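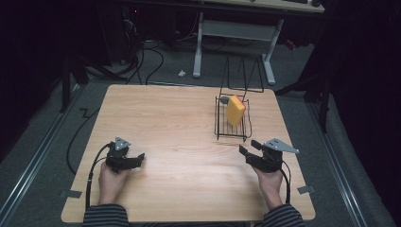 Figure 1. Dish rack and sponge on the work table.

3. Sponge storage and drying

3.1 Purpose

This section covers the second half of our project for the Household Materials course. The first half (Section 2, written by Vasanthi Chacko and Zaid Sayegh) dealt with dish cloths. Our question was whether a kitchen sponge stored upright in a wire rack loses water faster than one stored flat on a solid surface. Sheyla Guzmán and I ran the weighings. Fidelina Bermúdez checked the data sheets and redrew the tables.

3.2 Materials

Rack: wire grid, black, raised rim. The open grid leaves most of the sponge surface exposed to air. It was bought at Lozano along with the sponges.
Sponges: 4, all from one pack, rectangular. One of them was kept as a dry reference and never wetted.
Scale: kitchen type, reads to 1 g. The zero was checked before each weighing.
Room: carpeted, no fan running, windows closed.

3.3 Table surface

The table top is light wood with a fine grain. We selected it over the metal bench because the metal felt cold to the touch and we expected it to slow drying on the underside. 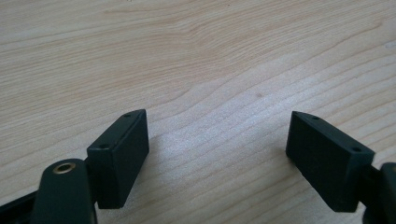
The drawback of wood is that it can take up water. A sponge laid directly on it could lose weight into the table as well as into the air, and the scale cannot tell the two apart. For the flat position we therefore placed a glazed tile under the sponge and wiped the tile before each weighing. The rack stood on the same table with a folded paper towel beneath it — the towel was weighed separately and is not included in the sponge figures.

3.4 Procedure

Each sponge was soaked, squeezed by hand, and brought to a starting weight of 41 g by adding water with a dropper. One sponge went upright in the rack and one flat on the tile. Both were weighed at the start and then every half hour until the upright sponge stopped losing weight. The run was repeated with the positions swapped, for a total of 2 runs.

3.5 Results

In both runs the upright sponge reached a steady weight first. In the first run this took 122 minutes longer for the flat sponge, counting a late final reading. The flat sponge stayed damp on its lower face after the upper face felt dry. Swapping the sponges did not change the order.

3.6 Limits

Humidity was not recorded. Hand squeezing was uneven, and the dropper only corrected the total weight — it did not spread the water evenly. Milagros Palomino suggested a repeat with a rolling press, but we had no time left for it.

Last updated: 13 Aug 2024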